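Equipment Gallery: Two-Arm Workstations
Clotia Automation Programme, Canidthorpe

The Programme is preparing its equipment plan for the coming financial year. This page is provided for departments that have asked to see the type of workstation under consideration before submitting their bids. Requests should reach Flora Gillies, Equipment Planning, by the end of November.

The plan allows for one further enclosure at the Sollach building. Departments are asked to budget for the complete station, including arms, grippers, table, framing and cabling, as the items will not be purchased separately. Trays, utensils and other small goods are to be charged to the department's own consumables line.
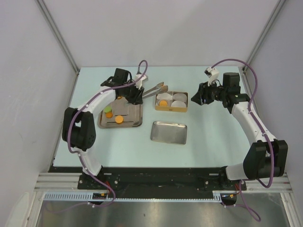
Tabletop layout, with trays, tongs and a compartment box lined with white paper. The arms are mounted along the near edge of the table.

Spare grippers have been costed at 30 per cent of the maintenance allowance, and replacement cables at a further 37 per cent. The remaining 33 per cent is held for table surfaces and enclosure panels. Bids that depart from this division should include a short note of explanation.

Delivery from Lozano is quoted at 50 working days from receipt of order. Questions on installation, floor space and electrical supply should be addressed to Uliana Nechyporuk at the Sollach building.

Page updated 10 Oct 2026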